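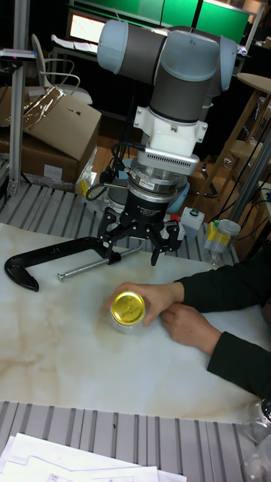 Ticket 569 – Three-finger gripper drifts during can demos

Site: Manthorpe, bench 2
Status: Monitoring

Operator places the can by hand, then drives the arm from the Cerby remote. Fingers stay spread until the grasp command. On replay the right finger closes late and the can tips.

9:40 am – Re-zeroed the force sensor. No change.

11:15 am – Replay log shows a lag of 130 ms on one finger channel. Reseated the gripper cable at both ends.

2:30 pm – Recorded the demo again. Lag gone. Clamp to be moved to the grey rail before the next run.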